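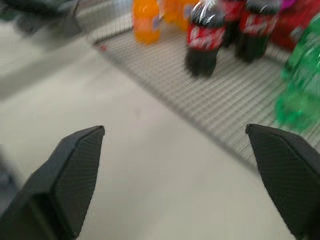

Fastance is a software package for planning and controlling grasps with robot arms that carry a camera at the wrist. It is used mainly for handling packaged goods, such as bottles and snack bags, on shelves and small conveyors. The package was written at the Delacroix workshop in Sternville and is maintained there by a small group led by Adi Liew. It runs on an ordinary desktop computer connected to the arm.

Background

Fastance began as a set of scripts for an earlier shelf-picking program called Tiltby. Tiltby took one picture of the shelf from a fixed point, chose a grasp, and then moved the arm to it without looking again. This was adequate for boxes but gave poor results with goods that had shifted or that stood behind one another. Liew rewrote the motion part so that the target could be corrected during the approach, and the scripts were later split off under their own name. Tiltby is no longer developed, though Fastance still reads its shelf files.

Perception

The perception module takes color images from the wrist camera and divides them into regions, each treated as a possible item. Every region is given a class (rigid, soft or unknown) and a rough outline in the coordinates of the arm. Because the fingers are always in view, a fixed mask removes them before the image is processed. The mask has to be made again whenever the fingers or the camera mount are changed.

Images taken while the arm is moving quickly are often blurred. The module gives each image a sharpness score and ignores those below a set limit. If 5 images in a row are ignored, the arm is slowed until a usable one arrives. Clear plastic bottles, wire shelving and foil are listed in the manual as difficult materials. Wire shelving is handled by fitting a flat plane to the grid, so that gaps between the wires are not taken for depth.

Planning

The planner produces a list of possible grasps for each item, up to 600 for a crowded shelf, and discards those that would bring a finger into contact with a neighboring item or with the shelf edge. The rest are ranked by clearance, reach and the expected width of the item between the fingers. For upright bottles the planner prefers a level approach at mid-height. An item in the back row is not attempted until there is a clear path to it.

Soft items are planned differently. A bag can change shape when touched, and bright reflections on foil may split one bag into several regions. The planner merges regions that share printed artwork or a continuous edge, then looks for a raised fold or a crimped seal that the fingers can close on. 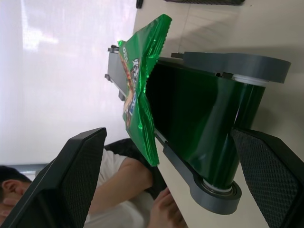
A bag that hangs over the side of a conveyor is given an extra check, as the hanging part can catch on the side rail when the belt starts. The belt driver holds the belt still until the grasp is finished or given up. This rule can be switched off in the settings, but the manual advises against it.

Control

The control loop receives a new target from the planner whenever a sharp image is available and blends it with the current motion. Near the item, only small corrections are allowed. Finger closing is controlled by position for rigid goods and by motor current for soft ones. A failed grasp is repeated 2 times with different approaches before the item is marked as skipped.

A separate stop process watches the work area and halts the arm if a person reaches past a set boundary. It does not share code with the planner and can be tested alone.

Tools and testing

Fastance includes a log viewer that plays back camera images beside the planned path, and a simulator for trying out new settings. The simulator models bottles well but treats bags as stiff sheets, so changes to soft grasping are tested on real goods. The standard test set contains 203 recorded picks, each stored with the images, the chosen grasp and the result. New versions are run against the full set before release.

See also

Grasp planning
Motion planning
Visual servoing
Tiltby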